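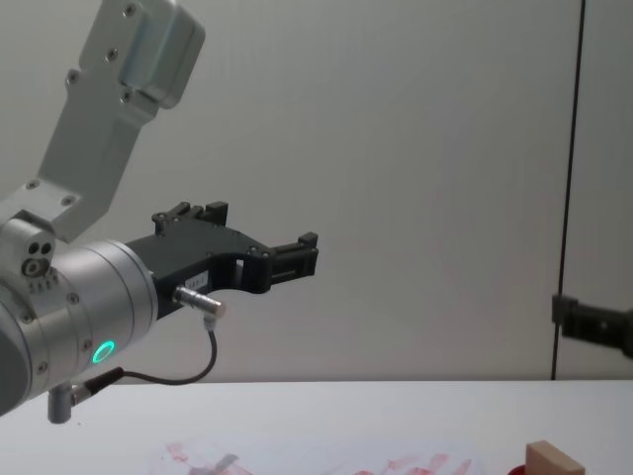 은색 손목 관절부의 초록색 원형 표시등. 뒤쪽은 밝은 회색 벽.

홈 | 소식 | 지난 호 보기 | 구독 신청 | 문의

공유 주방 이용 규칙과 요금이 바뀝니다

발트브리지 창업지원동 1층 공유 주방의 운영 방식이 2월 이용분부터 달라집니다. 지난해 하반기에 예약이 겹치는 일이 잦았고, 냉장고 보관 물품을 둘러싼 민원도 이어졌습니다. 운영팀은 입주사 의견을 받아 예약, 보관, 청소, 요금 네 가지 항목을 손봤습니다. 아래 내용은 입주사와 외부 이용자 모두에게 적용됩니다.

먼저 예약입니다. 지금까지는 안내 데스크의 종이 장부와 온라인 예약표를 함께 썼습니다. 두 곳의 기록이 맞지 않아 같은 시간에 두 팀이 도착하는 경우가 있었습니다. 앞으로는 온라인 예약표 하나만 사용합니다. 종이 장부는 1월 말일까지만 받고, 그때까지 적힌 예약은 운영팀이 온라인으로 옮겨 둡니다. 옮긴 뒤에는 신청자에게 문자로 알려 드리니 날짜와 시간을 한 번 확인해 주십시오.

예약 단위는 한 시간이며 한 번에 최대 5시간까지 잡을 수 있습니다. 조리대와 화구는 따로 신청합니다. 반죽이나 포장처럼 불을 쓰지 않는 작업은 조리대만 예약하면 됩니다. 오븐은 화구 예약에 포함됩니다. 취소는 이용 전날 오후 여섯 시까지 가능하고, 그 이후에는 요금의 절반이 청구됩니다. 연락 없이 오지 않은 경우에는 전액이 청구되며, 같은 달에 두 번 반복되면 다음 달 예약이 제한됩니다.

요금은 조리대 기준으로 시간당 2,000원입니다. 화구를 함께 쓰면 가스비가 더해집니다. 가스비는 정액으로 받지 않고 계량기 사용량에 따라 월말에 정산합니다. 외부 이용자는 입주사와 같은 요금을 내되 보증금을 따로 맡겨야 합니다. 보증금은 마지막 이용일 이후 시설 점검을 마치면 돌려 드립니다. 세금계산서가 필요한 입주사는 매달 정산서가 나오기 전에 사업자등록증 사본을 운영팀에 보내 주십시오. 이미 제출한 곳은 다시 낼 필요가 없습니다.

냉장 보관 규정은 조금 까다로워집니다. 모든 용기에는 업체명, 내용물, 넣은 날짜를 적은 라벨을 붙여야 합니다. 라벨 용지와 유성펜은 냉장고 옆 서랍에 비치합니다. 라벨이 없는 물품은 매주 정기 점검 때 따로 모아 하루 동안 두었다가 폐기합니다. 라벨이 있어도 날짜가 일주일을 넘긴 물품은 업체에 먼저 연락하고, 답이 없으면 마찬가지로 폐기합니다. 냉동고는 칸별로 배정합니다. 배정표는 냉동고 문에 붙어 있으며 칸을 바꾸려면 운영팀에 요청해야 합니다. 칸을 서로 바꾸기로 합의한 업체도 배정표 수정은 운영팀을 거쳐 주십시오.
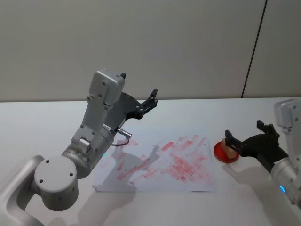 흰 상판 위로 뻗은 은회색 로봇 팔과 검은색 두 손가락 그리퍼.

알레르기 유발 식품도 이번에 기준을 정했습니다. 견과류, 밀가루, 갑각류를 다루는 업체는 예약할 때 해당 항목에 표시해야 합니다. 표시가 있는 예약 다음에는 30분의 청소 시간이 자동으로 들어가며, 이 시간에는 요금이 붙지 않습니다. 도마와 칼은 색으로 구분합니다. 빨간색은 육류, 파란색은 어패류, 초록색은 채소, 흰색은 제과용입니다. 개인 칼을 가져와도 되지만 작업이 끝나면 반드시 가지고 나가야 합니다.

청소는 이용자가 직접 합니다. 조리대와 개수대를 닦고, 바닥의 음식물을 치우고, 배수구 거름망을 비우는 것까지가 이용 시간에 포함됩니다. 예약 시간이 끝나기 15분 전에는 정리를 시작하는 편이 좋습니다. 폐식용유는 개수대에 버리지 말고 뒷문 밖 회수통에 부어 주십시오. 지난가을 배관이 두 차례 막혔고, 수리하는 동안 주방 전체를 닫아야 했습니다. 회수통이 가득 찼을 때는 새 통을 직접 열지 말고 안내 데스크에 알려 주시면 됩니다.

제과업체 프라자파티는 새 예약 방식을 지난달부터 시험 사용해 왔습니다. 이 업체의 반다나 딕싯 대표는 "새벽에 오븐을 쓰는 날이 많은데, 앞 팀이 몇 시에 끝나는지 미리 보이니까 반죽 시간을 맞추기가 쉬워졌다"고 말했습니다. 다만 휴대전화에서 예약표의 글자가 작게 나오는 점은 고쳐 달라고 했습니다. 운영팀은 화면 수정을 예약표 관리업체 스칸덴에 요청해 둔 상태입니다.

소스류를 만드는 트루타리의 아르눌포 팔로미노 씨는 보관 규정에 의견을 냈습니다. 숙성이 필요한 제품은 일주일이 넘어도 버리면 안 된다는 것입니다. 운영팀은 이를 받아들여 숙성 제품용 노란 라벨을 따로 만들었습니다. 노란 라벨에는 날짜와 함께 숙성 종료 예정일을 적습니다. 예정일이 지난 제품에는 일반 규정이 적용됩니다.

위생교육 이수증은 처음 예약하기 전에 제출해야 합니다. 유효기간이 지난 이수증으로는 예약이 승인되지 않습니다. 직원이 여러 명인 업체는 실제로 주방에 들어오는 사람 모두의 이수증을 내야 하며, 단기 근무자도 예외가 아닙니다. 사본은 운영팀 메일로 보내거나 안내 데스크에 맡길 수 있습니다.

주방 출입 카드도 교체합니다. 기존 카드는 1월 말일까지 쓸 수 있고, 새 카드는 안내 데스크에서 업체당 두 장씩 나눠 드립니다. 추가 발급과 분실 재발급은 유료입니다. 예약 관련 문의는 내선 686번, 시설 고장 신고는 내선 866번으로 해 주십시오. 야간에는 고장 신고 번호만 연결됩니다.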